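Science for Curious Kids > Plants and Trees
Reading time: 4 minutes

Why does wood have stripes?
by Izzati Sinaga

Have a look for something wooden near you. It might be a door, a ruler, a chopping board or the leg of your chair. Get your nose right up close (go on, I'll wait) and you'll probably find lines running along it, some dark and some pale, some straight as a train track and some as wobbly as a creek on a map. Those lines are called the grain, and they were made by a tree while it was busy growing, perhaps long before your grandparents were born.

A tree grows in two directions. It gets taller at the tips of its branches, and it gets fatter just underneath its bark, where there is a very thin layer called the cambium. You say it like this: KAM-bee-um. Every year the cambium makes a fresh coat of wood all the way around the trunk, a bit like a tree pulling on a new jumper over all its old ones and never taking any of them off.

In places with a proper winter, spring is the time when many trees grow quickly. The wood they make then is usually paler. Later in the season they slow down, and the wood gets tighter and darker. One pale band and one dark band together make a growth ring. At the Jutham forest, where I used to go walking with my mum, there is a slice of an old trunk beside the car park with 93 rings in it, and I'm afraid I made her stand there in the drizzle while I found the one from the year I was born.

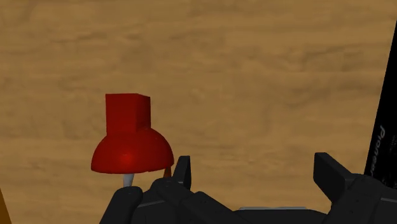 Rings are round, so how do they turn into stripes? It depends on which way the saw goes. If you cut straight across a trunk you see circles, but if you cut along it, from the bottom towards the top, you slice down through all those layers and they show up as long lines. The brown wood behind the red shape has grain that goes mostly from side to side, and then up in one corner the bands get broad and start to bend. Curves can turn up in a board for all sorts of reasons – the trunk may have leaned, or the wood may have had to grow past a branch.

When a board goes right through the place where a branch was growing, you get a knot. Knots are dark and roundish, and the grain swerves around them like water around a rock. My kitchen table has two, and my little brother always said they were eyes.

Try it yourself! Lay a sheet of paper over a piece of bare, rough wood and rub gently with the side of a crayon. Ask a grown-up first if the wood belongs to somebody else. The ridges in the grain will come through as coloured lines, and you can cut them out and make a very handsome bookmark.

Contact us | © Florska Kids | Back to top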